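Plistach: your questions, our answers

We're gathering everyday examples for a learning system, and people keep asking us lovely questions about it! Petrică Ilie and Zsolt Fekete answer the ones that turn up most. Last updated in November.

What is Plistach?

A collection of short recordings of people doing ordinary things with their hands, in ordinary rooms. The learning system (ours is called Tivus) studies them and has a go at the same job itself. So far we have 2462 recordings, and 705 of them were added since the summer, which we're thrilled with.

What do I wear?

A padded harness over the shoulders, and a handle in each hand with a patterned marker cube on top. The cables run back from the handles, so take a second to see where they lie before you turn round. 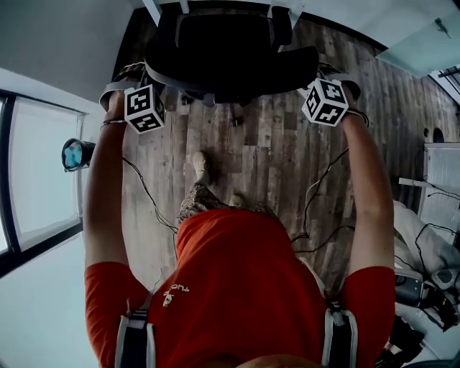 How long is one recording?

Most are under two minutes. A session is made up of lots of these with breaks in between, and you can stop whenever you like.

Do I need to be good at it?

Please don't be! Tivus needs slow tries, clumsy tries and tries where you change your mind halfway. Zsolt's favourite recording is one where he goes for the same tea towel 3 times. We mark those as "recovered" and they're some of the most useful we've got.

Why are there markers on everything?

The software looks for the black and white squares to work out where each hand is and which way it's tilted. Try not to cover them with a sleeve.

Can I talk while I'm recording?

Talk, hum, whatever suits you. Sound is dropped before anything is saved.

Do you tidy the room first?

Hardly at all. Chairs, cables and people's feet are part of real rooms, and Tivus has to cope with them. 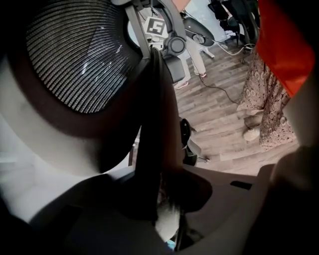
Close up to the office chair, with two people standing beyond it.

Who checks the recordings?

Petrică watches every one at double speed, then Zsolt goes over anything with a lost marker. Around Sistden we call that pile Bang, after the noise the first dropped handle made.

Can I have mine deleted?

Yes, any time. Give us your session number and we'll take it out of the next release.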